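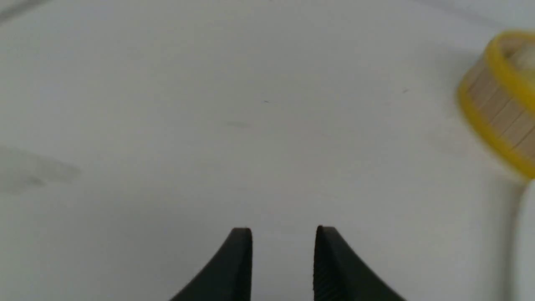
Chapter 9
Showing the Robot What You Mean

I spent most of my first winter with a robot arm writing code to pick things up. I had a list of joint angles for every object on the bench, and if you nudged a cup by the width of a finger, the whole list was garbage. Then a labmate sat me down in front of the Vareo rig, put the two handles in my palms, and told me to just pick up the cup. So I did! It took four tries and I knocked over a second cup on the way, but I had shown the arm something that would have cost me a week of typing.

This chapter is about that other way of working. You do the task, the robot's sensors record it, and later on a learning program tries to copy you. We'll call each recorded try a demonstration, or a demo if we're feeling lazy (I usually am).

There are two ways to give a demo, and you'll use both before the chapter is over. The first is to grab the arm and move it yourself, with the motors set so they hold up the weight of the arm but don't fight you. People call this kinesthetic teaching. It feels a bit like guiding a kid's hand through the letters of the alphabet. You can feel when the fingers touch something, and you hardly need any training to do it. The trouble is that your own arms and sleeves keep wandering into the camera's view, and moving two arms at once this way is a pretty good workout.

The second way is teleoperation. You stay back, hold some kind of controller, and the robot follows. The Vareo rig works like this, and so does the smaller Kinden kit that many of you will have in your lab. Your hands stay out of the pictures, so what the camera records is much closer to what the robot will see when it's on its own. You do lose your sense of touch, though, and I still squeeze too hard when I haven't driven for a while.

Now, a word about the wrist camera, which we'll lean on a lot. It rides along with the gripper, so the fingers stay in more or less the same part of every picture and the world slides around behind them. An object can be sitting well off to one side, half out of view, and you have to decide how to bring it between the fingers. Do you swing over first and then drop down? Do you come in at a slant? Pick one and stick with it for your early demos. When I recorded the Satby set, I changed my mind every few tries, and the robot learned a sort of average of my habits that went straight into the table.

That set ended up at 2,332 demos, by the way, and I'd trade a big chunk of it for a smaller pile recorded with more care. You won't need anything like that many. For the first lab you'll record 33, keep 12 of them for testing, and train on what's left.

Before you read on, try this at your desk. Close one eye, hold your thumb and first finger apart in front of your face, and move your whole hand until a roll of tape or a mug sits between them. Don't look at the object directly if you can help it; watch the gap. Do it slowly and say out loud what you're correcting at each moment: left, left, down, a little back. Write those words down. We'll need them in Section 9.1, where we turn them into the first thing a robot can learn from, a list of what was seen paired with what was done.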